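Projects > Wanigasekara > hand-and-gripper-trials > README

Search this repo Go Clear

# Jerier glove vs. Norik handheld gripper

Hi! I'm Rafsan Hettiarachchi and I keep this dataset going, mostly in the evenings. It started in February as a simple question: if I want to teach an arm to wipe down a table, should I record people with the Jerier sensor glove, or with the Norik, our handheld gripper with its own camera? I figured I'd have an answer in a week. Ha.

There are 239 recordings here, split between the two tools. The tasks are small household ones with a spray bottle and a cleaning cloth, because those two are more annoying for a robot than you'd think (a trigger and a floppy thing, what more could you ask for).

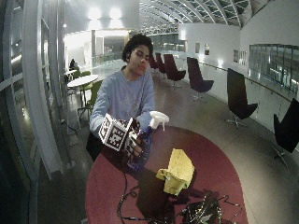
The glove took me the longest to like. You get the fingers, which is the whole point of it, and people stop thinking about it pretty fast once the straps are right. Getting the straps right is another story, and I've redone my fitting notes 4 times. Start with the thumb and leave the wrist for last.

## What you get

- `glove/` has finger angles and the wrist pose from the marker cube, plus video from the fixed camera
- `handheld/` has video from the gripper's camera and the opening width
- `notes/` is me typing while grumpy, read at your own risk

All the pose tracking goes through Flitamia, our little controller box, and it stamps everything with one clock. Please use its times and skip the ones in the video files!

## Things I ran into

Wrist pose drops out when the cube turns too far from the camera, and I've left those gaps empty so you can fill them however you like. It's mostly a problem in big reaches. Tasks like the bottle grip are kinder to it: with the hand low on the blue bottle and the cube sitting on the back of the wrist, the black-and-white pattern has a clear view of the camera. If you only want to try one thing first, try those.

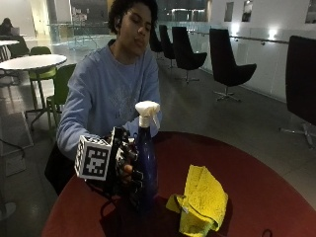
Lighting was my other headache. I wanted a big open room with shiny floors in the background, since a clean lab wall makes every tracker look good. The white tabletops washed out badly in early tests, so I moved to a dark red one. The cloth is yellow in this set, and it stands out nicely on the red if you need a quick color mask. Finger data doesn't care about any of this, of course.

The Norik's view is wide and round with black all around it. Crop before training or you'll spend half your memory on nothing. I use a 12 pixel margin inside the circle and it's been fine. 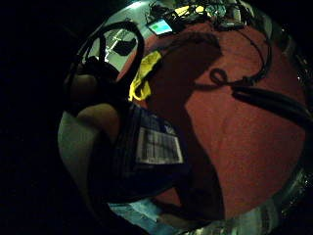

## So which one?

For squeezing a trigger, the glove. For picking up, moving and putting down, I'd grab the Norik, and new people get going with it faster too. I'm recording 50 more handheld takes next and I'll add them under the same folder names.

Contact: Rafsan Hettiarachchi, Wanigasekara project | © Wanigasekara | Back to top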